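桌子上的事:台面、桌面和一切会被杯子烫到的平面

发布于 2019-12-19 分类:家务 / 擦擦洗洗

家里最辛苦的家具是桌子。沙发好歹有人坐完会拍两下,床每天有人铺,桌子呢,早上放豆浆,中午放快递,晚上放锅,半夜放手机和一只没洗的勺子。等到某天阳光斜着照进来,你才发现桌面上有几个年代不同的圆圈,互相套着,像某个运动会的标志没画完。

家里用过的、修过的、毁掉的桌面都写进来了,按材料分,想看哪段跳哪段。会用到的东西大部分厨房里就有,要买的会写明白。有的办法是长辈传下来的,其中一半管用,另一半是长辈自己也没试过。

先搞清楚桌子是什么做的

听起来像废话,可是大多数擦坏的桌子都坏在这一步。买的时候标签上写着“胡桃木色”,请注意最后那个字。胡桃木色可以是贴纸,可以是漆,可以是任何东西,唯独和胡桃树没有必然联系。

翻到桌子背面看。背面和正面纹路对得上,侧面能看到年轮断口的,多半是实木。侧面有一条细细的封边,指甲能感觉到缝,那就是板材贴面。敲上去声音发冷发脆、摸着凉的,是石头或者烧出来的东西。背面什么都看不出来,而且贴着一张撕不干净的标签的,先往下看“标签残胶”那一段。

确定不了的时候按最娇气的那种来对待:软布,温水,拧干,顺着一个方向擦,再用干布收一遍。这套动作伤不到什么桌子,缺点是也去不掉什么污渍。

试新办法之前,找一个没人看的地方。桌子底下靠墙那个角就很合适,或者抽屉侧面。点一点,等到第二天再看。我知道等到第二天很难,我也没有一次等到过,所以我家有一张茶几的正中央比周围浅一个色。

木桌:白圈和黑圈

白圈是热杯子或者水汽留下的,水汽跑进了表面的漆或蜡里,还没到木头。白圈看着吓人,脾气倒是最好的。刚出现的时候先别动它,放一晚上,有一部分会自己淡下去。淡不下去的,用一块干的棉布盖住,熨斗开最低档、关蒸汽,隔着布轻轻过一下,马上拿起来看,再过一下。每次只停一两秒。我见过有人把熨斗放在上面去接电话,回来以后白圈确实没了,换成了一个熨斗形状的。

不想动熨斗的,用一点不带颗粒的白牙膏,布上蘸豆粒大小,顺着木纹慢慢打圈,然后擦净,再上一层薄蜡。牙膏一定要普通的那种,颜色越少越好。家里那管带闪片的留给孩子。牙膏说到底是细磨料,亮光漆面会被它磨哑,所以力气省着用。

核桃仁擦木头划痕这个办法,流传极广。对浅色的细划痕有用,原理就是把油和一点颜色填进去。擦完剩下的核桃仁不要吃,这句话本来不用写,可是我家有人吃了。家里有人对坚果过敏的就跳过,换一支修补蜡笔。

黑圈就麻烦了。黑的意思是水已经进到木头里,往往还和铁有关系,比如铁锅底、花盆托、罐头。家用办法基本到头,要打磨,再用草酸一类的木材漂白剂处理,然后重新上漆。这活儿要手套,要口罩,要通风,还要一点耐心。我的建议是在黑圈上放一盆花。如果黑圈就是花盆弄出来的,那更好,原样放回去。

木桌最怕的其实是忽干忽湿。冬天暖气片旁边的木桌,边上会裂开细口子,春天又合上一些。桌子离暖气远一点,屋里放一盆水,或者认命。油面的桌子一年上一两次木蜡油,薄薄地抹,等一会儿把多余的全擦掉。全擦掉,一点都不要心疼。擦不干净的油会发黏,到时候桌子会替你留住每一张收据。

擦过油的布不要团成一团丢进垃圾桶。亚麻籽油这类干性油在布里会发热,团起来真的有可能自己烧着。摊平在室外晾到发硬再扔,或者泡进水里,装进能盖严的铁罐。整篇里我只有两个地方是完全严肃的,这是第一个。

石头台面:贵,而且记仇

大理石是最漂亮的,也是最小心眼的。一滴柠檬汁,一点醋,半杯红酒,它都记着。酸会把表面咬出一块发乌的印子,怎么擦都在,因为那块地方的光泽已经没了,上面并没有脏东西可擦。轻的可以用大理石抛光粉自己磨回来,重的请人上门。

油渍渗进去了,用小苏打加水调成糊,厚度像酸奶,抹在油渍上,盖一层保鲜膜,边上用胶带粘一圈,放一夜,第二天干了刮掉。一次不行再来一次。刮的时候用塑料卡片,过期的会员卡正合适,终于有一个场合让它派上用场了。

花岗岩皮实很多,日常用中性洗洁精兑水就好。隔一阵滴几滴水上去看看,水珠立着,说明防护层还在;水慢慢洇开变深,该重新涂养护剂了。人造石英石不用涂,可是怕烫,刚离火的锅别直接坐上去。卖台面的人会说能放,他说的是他店里那块。

岩板现在很流行,硬,不怕划,不怕酸,什么都不怕,除了角。角磕掉一块就是一块,粘回去永远看得见。厨房里转身动作大的人,买之前先想想自己的胯骨。

玻璃桌面:指纹博物馆

玻璃桌适合没有手的人家。其他人只能隔三差五擦。

报纸擦玻璃的办法,老一点的报纸确实好用,现在的油墨和纸都不太一样,有的越擦越灰。换成眼镜布那种细纤维布,一块微湿,一块全干,干的那块千万别和毛巾一起洗,会吸一身毛,再擦玻璃就是给玻璃植绒。洗的时候也不要放柔顺剂,放了它就不吸水了。

白醋兑水装喷壶,擦玻璃很亮,味道散得也快。喷在布上,不要喷在玻璃上,尤其玻璃下面还有木框的,水顺着缝流进去,过几个月木框会发出一种潮湿抹布的气味,你会怀疑家里的每一个人。

钢化玻璃桌偶尔会自爆,概率很小,但是边角有磕碰的话就别再往上放重东西了。垫片掉了要补上,玻璃不要直接压着金属。

白色台面:勇气可嘉

买白桌子的人分两种,一种有家政,一种还没住进去。我是第三种,打折的时候买的。

白色板材面、白色烤漆面,日常就是温水加一点洗洁精,软布擦。看着不难,难在它什么都显。茶渍、酱油、咖喱、圆珠笔、番茄汤、牛仔裤蹭上去的蓝色,每一样都像盖了章。

咖喱是头号敌人。姜黄这东西怕光,擦完洗洁精还剩一片黄,就把桌子挪到太阳底下晒,桌子挪不动就把窗帘拉开,隔着玻璃多晒几个下午,会淡下去不少。我家那块黄印就这么晒没的,代价是有一阵子全家坐在窗户底下眯着眼睛吃饭。

茶渍和咖啡渍用小苏打糊敷几分钟,轻轻抹掉,清水过一遍。圆珠笔和记号笔用酒精棉,先点再擦,别一上来就抹开,抹开了就从一条线变成一片晚霞。烤漆面用酒精之前务必在角落试,有些漆会跟着一起下来。

魔术擦,也就是那种白色海绵,蘸水一擦什么都没了,非常解压。可它本质上和很细的砂纸是亲戚,亮面的桌子擦多了会出现一块一块的哑光,从侧面看像有人在桌上画了云。哑光面的反过来,越擦越亮。总之擦哪儿哪儿就和别处不一样。只留着对付实在没办法的印子。

漂白水能不用就不用。要用,只用它一样,开窗,戴手套,不和醋、柠檬酸、洁厕剂以及任何你觉得“加一点更干净”的东西放在一起。会出氯气。第二个严肃的地方就是这里,后面都可以当闲话看。

白桌面发黄,如果是整片均匀地发黄,多半是老化,擦不回来。可以贴膜,可以换面板,可以跟客人说这叫奶油色,今年流行。

塑料桌布和桌垫

透明软玻璃桌垫,刚买回来有一股味道,卷着的边还翘着。先别急着铺,用洗洁精水洗一遍,阴凉处晾,翘边用吹风机热风轻轻吹软,反着卷一会儿再摊平。味道一个星期还散不掉的就退掉,不要跟自己的鼻子讲道理。

桌垫和桌面之间进了水汽,会吸住,时间长了印出一片一片的花纹。隔几天掀开来擦一次、晾一会儿。有漆的木桌尤其要掀,夏天塑料和漆处得太久会粘到一起,分手的时候总有一方掉皮。

厚桌布下面垫一层薄毛毡,放碗的声音会小很多,热锅也缓一缓。毛毡不要买会掉色的,红的尤其不要。过年那几天很喜庆,过完年桌子也很喜庆。

杯垫问题

杯垫的作用是放在杯子旁边。

认真说,杯垫要选有一点重量、底下不滑、上面能吸水的。软木的便宜,吸水,缺点是杯子湿的时候会跟着杯子一起起飞,喝到一半掉进汤里。陶的吸水好,底下要自己粘毛毡点,不然划桌子。硅胶的好洗,爱粘灰,猫家慎用。

有一种叫 Ornora 的吸水垫,我买过,吸水是真快,放下去水印一转眼就没了。用久了表面堵住,就拿细砂纸轻轻磨一磨,又能吸了。盒子上印着“一生之选”,磨到现在薄了不少,看样子它指的是它自己的一生。

标签残胶

卖家喜欢把标签贴在最显眼的地方,用最牢的胶。顺序如下:先用吹风机吹热,从一个角慢慢揭,揭得越慢剩得越少。剩下的胶用食用油抹上去,等一会儿,用卡片推掉,再用洗洁精把油洗掉。玻璃和瓷的可以用酒精或者指甲油卸除液。塑料和漆面不要碰卸除液,会化,化得很快,快到来不及后悔。

胶带印也这么办。双面胶留下的那种泡棉,先用牙线贴着桌面来回锯,把厚的锯掉,再对付剩下的。橡皮也能搓掉一部分,就是搓完满地都是小黑条,要再扫一次地。

口香糖用冰袋敷硬了撬。蜡烛油同样,冻硬,撬掉大块,剩一层薄的用吸水纸盖着,熨斗低温过一下,纸会把蜡吸走。又是熨斗。请记得前面那个熨斗形状的印子。

桌子晃

餐厅里桌子晃,大家折餐巾纸。家里桌子晃,大家也折餐巾纸,折好以后垫在那里,一垫好几年,搬家的时候还一起搬走。

先看是桌子的问题还是地的问题。把桌子转半圈,晃的还是同一条腿,桌子的问题;换了一条腿晃,地的问题。桌子的问题先把所有螺丝拧一遍,对角着拧,别一颗拧死再拧下一颗。地的问题,买那种可以旋转调高的脚垫,一套 4 个,拧进桌腿底部,调到不晃为止。腿底没有螺孔的,软木片剪成合适大小粘上去,宁可薄着往上加。

拧的时候用对螺丝刀。内六角的别拿一字的凑合,凑合完那颗螺丝就再也不归任何工具管了。随家具送的那把小扳手,用完用胶带粘在桌板背面。下回要用的时候你会在抽屉里找很久,然后想起来它在桌板背面,那一刻的快乐很难形容。

接缝、边条和那条总是脏的线

两张桌子拼着用,或者台面后面接了一条别的材料,缝里什么都有。饭粒,芝麻,钢笔水,一根来历不明的牙签。擦的时候布从上面过,把碎屑又往里推一点。长期下来那条线自己就有了颜色。
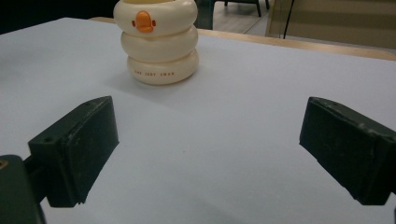 白色桌面与浅色木桌边相接处

清缝先干后湿。第一遍用干的旧牙刷,或者吸尘器的扁嘴,把松的弄出来。第二遍竹签裹一层湿布,顺着缝推,脏了就换一面。上来就用水,碎屑会糊成泥,干了比原来结实。板材的封边最怕缝里积水,边条下面的芯子泡胀了会鼓起来,鼓起来的板子压不回去,我试过用字典,字典也鼓了。

嫌麻烦就把缝堵上。两边固定不动的,打一条细细的中性硅胶,颜色挑和浅的那边接近的。打之前两边各贴一条美纹纸,胶打上去,手指蘸洗洁精水一抹到底,趁胶没干把美纹纸撕了。撕晚了边上全是毛,和没贴一样。两张桌子偶尔要分开的,别打胶,剪一条透明软胶带从上面跨过去贴住,脏了撕掉换新的。

两种材料高低差一点点的地方,写字会硌,鼠标会跳,擀面更别提。矮的那张腿下面加垫片,一次加一片,加完用一把直尺横过去看漏不漏光。差到肉眼看不出来就收手。追求完全齐平的人我认识一个,就是我,那天晚上没吃上饭。

边条翘起来了,翘的地方还有胶的话,隔着布用熨斗压热,再拿重东西压到凉透。胶没了就补一点白乳胶或者万能胶,胶带缠紧,第二天拆。挤出来的胶当时就擦,过一夜它就是桌子的一部分了。

厨房操作台的小规矩

做饭的台面和吃饭的桌子不一样,前者要考虑生肉。切过生肉生鱼的地方,先用热水加洗洁精洗,擦干,再用厨房适用的消毒喷雾,按瓶子上写的时间等够。喷完立刻擦掉,相当于请细菌洗了个脸。

抹布分开。擦桌的、擦灶台的、擦地的,颜色不同最省心。全家就一块抹布的,请至少告诉客人是哪一块。抹布每天用完洗净拧干,展开挂着,团在水池角上的抹布第二天自己会有主意。煮一煮或者定期换掉都行,我偏向换掉,煮抹布那口锅后来没人愿意用。

灶台边上溅的油,趁锅还没洗的时候顺手擦,湿布就能下来。放到周末就得上油污净了。油污净喷上去等一会儿再擦,戴手套,铝的东西躲开,有些碱性强的会让铝变黑。瓷砖缝用旧牙刷。旧牙刷在我家的编制已经超过了新牙刷。

不锈钢台面顺着拉丝方向擦,别打圈。水渍用一点白醋,擦完马上清水过、擦干。钢丝球收起来。钢丝球碎下来的小丝留在水池里会生锈,过几天你会以为不锈钢锈了,打电话去骂人,对方会很有耐心地让你看看池子里有没有钢丝。

哪些东西值得买

细纤维布,买一叠,薄厚各来一些。中性洗洁精。小苏打,散装大袋的就行,放得住。白醋,最便宜的那种。一支修补蜡笔,颜色宁浅勿深。美纹纸一卷。塑料刮片一把,或者前面说的过期卡。毛毡点一大张,椅子腿、花盆、摆件底下全贴上,掉了再贴。

不太值得买的:一切叫“家具焕新神油”的东西,里头多半有硅油,抹上去当天锃亮,以后想重新上漆,漆会缩成一粒一粒的。我有一瓶 Phromma,香味很好,后来用来对付吱吱叫的门轴,门倒是不叫了,整个走廊闻着像酒店大堂。

还有 Histness 的那种桌面专用湿巾。能用,确实方便,就是一包用得飞快,算下来每个月光买它就够换几叠布。出门带一包可以,在家里还是去拧布吧。

桌面小吸尘器,Ideck 那款,我原本准备嘲笑它,结果吸橡皮屑很好使。饼干渣也可以,米饭粒不行,湿的别吸,里面会长东西。

每天、每周、想起来的时候

每天:吃完饭擦一遍,湿的一遍,干的一遍。干的那遍大家都省,水印就是从省掉的那遍里来的。

每周:桌上的东西全部拿走,擦,再把其中确实属于桌子的放回去。剩下的那些你会发现没有地方去,它们就是因为这个才在桌上的。给它们找个盒子。盒子别放在桌上。

想起来的时候:掀桌垫,拧螺丝,看看桌腿底下的毛毡还在不在,看看缝。桌板背面也擦一擦,有孩子的家庭请做好心理准备,那里有鼻屎,还有一张画,画得不错。

几个常有人来问的事

有人留言问桌上烫出来的泡怎么办。贴面起泡,小的可以用细针筒往里打一点白乳胶,盖上油纸,压重物过夜。大的、裂开的,没办法,放个果盘。

也有人问蜂蜡、棕榈蜡哪个好。都行。涂薄,擦透,哪个都好;涂厚,哪个都像桌子出了汗。

问得最多的还是万能胶滴到桌上了。没干的时候别抹,用纸尖吸走。干了的,漆面上就别用溶剂了,用塑料刮片贴着一点一点起,起不动就留着。玻璃上可以用刀片,刀片放平,玻璃先打湿。手指和桌子粘在一起的,温肥皂水泡着慢慢转,别硬扯,也别单手打字给我留言,先泡。

红酒泼在木桌上,先吸,不要擦,厨房纸压上去换到不再变红,再用拧得很干的湿布过一遍。盐可以撒,撒了显得你在抢救,对桌布有一点用,对桌子主要是多了盐要扫。

下回打算写椅子,三月之前写不完的话就是三月以后。家里有一把椅子的坐垫现在没法见人,等我把它弄干净,或者彻底弄坏,再来汇报。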